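Trays on the counter: fitting out a small self-service till

Print this article
E-mail this article

Loose fruit is the slowest item at most small self-service tills. A packet has a barcode and goes through in one movement. An apple has to be found on a menu, weighed and put somewhere, and it rolls. The canteen shop at Urkuvia, which sells mainly drinks, sandwiches and fruit, changed its counter in July with this in mind, and the layout is worth setting out in detail.

The counter is a dark brown wooden top, kept from the previous fit-out. It was sanded and sealed again before the new equipment arrived. A dark surface hides scuffs but shows dust and fingerprints, so it is wiped down at 4 every afternoon with a damp cloth and then a dry one.

Customers put their goods on a shallow tray. The shop tried three patterns before settling on the one sold as the Hattar, a rectangular tray in beige plastic with rounded corners and a low raised rim. The rim is the part that matters. A flat board lets round fruit travel to the edge; a deep basket stops it but hides small items underneath larger ones. Pale plastic also makes it easy to see what has been left behind.

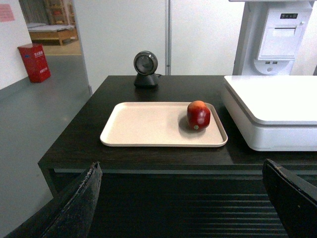
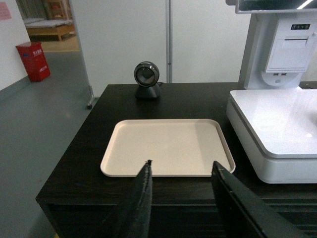
Position took longer to settle than the choice of tray. The first plan had it hard against the till, where it blocked reach to the ports and collected receipts. It now has its own place on the open counter, with clear space on all sides. Up to 30 trays are held in a stack under the counter, and the whole stack goes through the dishwasher overnight.

Cable routing was the next job. Anything crossing the customer side of a counter will be caught by a sleeve or a bag strap, so leads are taken towards the back and dropped behind the worktop. The fitter, Nurkima, allows enough slack for each unit to be lifted and cleaned under, and fixes the rest with screw clips. Adhesive clips were used at first and came away from the sealed wood.

Over the first month the shop logged 841 sales that included loose fruit. Average time at the till for those sales was 23 seconds, measured from first item down to payment accepted. No figure was taken under the old layout, so there is nothing to set it against.

Two points remain open. Receipt paper, supplied by Humier, curls in warm weather and tends to drop on to the counter. The stack of trays is also too low for some customers to reach comfortably, and a raised shelf at the queue end is being priced.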